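To: Jesau site staff list
Subject: Re: Demonstration work and the packing line schedule
Date: May 2024

Colleagues,

Thank you for the questions sent in reply to the first notice. The one quoted here was raised by several members of the list and is answered for everyone.

> The notice says that 30 packing positions at Jesau will "change in
> content" once the Rakena cells are installed. Does this mean fewer
> hours? And is the work with the hand-held grippers voluntary, or
> will it be added to our normal shift?

Contracted hours will remain as they are. Staff in the 30 positions will move from continuous packing to loading, checking and correcting the cells. Pay grades will be reviewed with the staff council before any cell enters regular use.

Work with the hand-held grippers is voluntary and is carried out during paid time. Participants handle ordinary household goods at a table, and the recordings are used by Brodavier to train the cells. The target for the first stage is 2,000 recordings, of which 877 have been accepted. Recordings are not used to assess individual speed or performance, and this has been set down in the agreement with Brodavier.

Several participants have reported sore wrists after long sessions. Sessions are therefore limited to 80 minutes, including breaks. Please report any discomfort to your shift lead on the same day.

The schedule for June will be posted to this list and on the notice board at the Sturilov entrance. Staff who wish to withdraw may do so at any time in writing.

Site Operations Office
Jesau

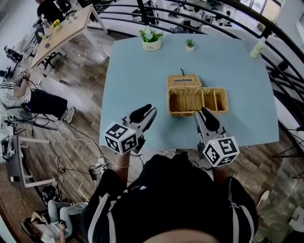

Hand-held grippers over a two-part woven tissue box.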